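Flirka opens its online bingo rooms in December, and I get to tell you about it

By Kanini Masanja, Head of Player Community, Flirka

I've been itching to write this one for months! From December, anyone over 18 with a Flirka account can play bingo with us, in rooms we've built and run ourselves. Up to now we've been a card and dice site (and a pretty cosy one), but the question I get asked most in the chat is "when are you doing bingo?", so it's lovely to finally have an answer.

We're starting with 4 rooms. Kernby is the gentle one, with penny tickets and a slower caller, and it's where I'd send my own mum. Simiyu runs 75-ball games through the afternoon. Skirkell is for the 90-ball crowd and opens at 6 in the evening, and the last room doesn't have a name yet because the players who tested it are still arguing over the shortlist. 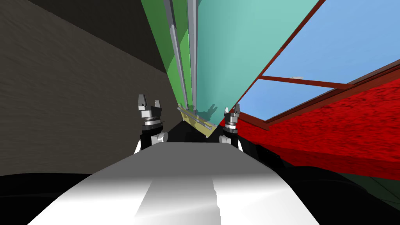

Two arms and their grippers in a computer-rendered view.

Those testers deserve a proper mention. We had 1117 of them over the trial, and between them they sent in 2264 comments, every one of which landed on the desk of Vega Cuesta, our bingo product lead. Some were a single word (I can't repeat all of them) and one ran to several pages on the subject of dabber colours. You can now choose your own colour, by the way.

"People told us they wanted time to chat between games," Vega says. "We'd set the gap far too short. It's longer now, and the rooms are much friendlier for it."

She's right about that. I hosted a few of the late sessions myself and the chat was a joy, even on the night I called the wrong link and sent everybody to the help page.

Every room has a live host while games are on, and Petrică Sandu is heading up that team. He came to us from a seaside bingo hall and he knows all the old calls, though he's promised to keep the ruder ones to himself.

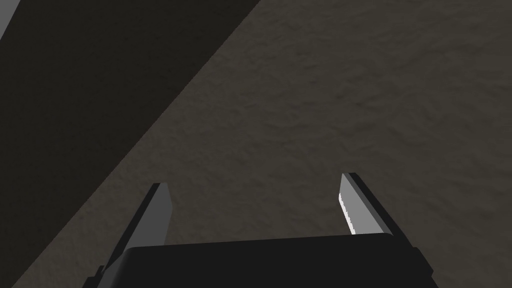
Now for the sensible bit, which I care about a great deal. Bingo uses the same deposit limits as the rest of your account, so whatever you've already set will carry straight over. If you're new, you'll be asked to choose a limit before you buy your first ticket. Time-outs work in the same way, and a break from Flirka means a break from bingo too. Musyoka Mfaume and the player care team will be on hand whenever the rooms are open, and you can reach them from the button next to the chat box.

There's no welcome bonus with pages of conditions attached. New players get a free ticket for one game in Kernby, and anything you win on it is paid as cash with no wagering to do first.

Existing members don't need to sign up again. Log in, look for the Bingo tab and pick a room. I'll be hosting in Skirkell on opening night, so do come and say hello!

Flirka is for over-18s only. Please play within your means.

Press enquiries: Esther Mfinanga, Flirka press office. Interviews with Vega Cuesta and Petrică Sandu can be arranged on request.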